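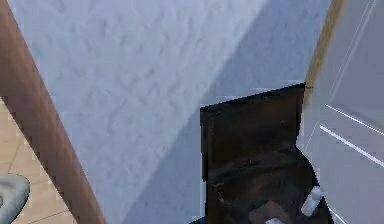 Pale blue, with a mottled, plaster-like look.

Home Walls Floors Tools Contact

February 5, 2021
By Ronja Dalen

How to put limewash on an inside wall

Limewash is an old paint and it is cheap, but it wants patience. I have now done the hall and the small bedroom in our house at Surkside, and these are the steps I follow.

First check the wall. Limewash holds well on lime plaster and on bare brick. On plastic paint it will come off as powder, so such paint must be removed, or you must use a mineral primer first. Fill the cracks and let the filler dry fully.

Wear gloves and closed glasses. Lime burns the skin and is dangerous for the eyes.

Put lime putty in a bucket and add water little by little until it is like milk. Colour powder should be stirred in warm water before it goes in the bucket. Make enough for the whole wall, for it is very difficult to mix the same blue again. Leave it overnight and pass it through a sieve.

Wet the wall with a spray bottle and work on 2 square metres at a time. Use a wide brush and make short strokes in all directions. The first coat looks almost transparent and one becomes worried. Do not add more paint. It gets much lighter in nearly 30 hours.

Three thin coats are usually enough, with a day between them. Stir the bucket often, also in the middle of a coat. My neighbour Gunnel Lie stops after the second coat and prefers it like that.

Wash the brush in plain water the same evening.

Last updated: March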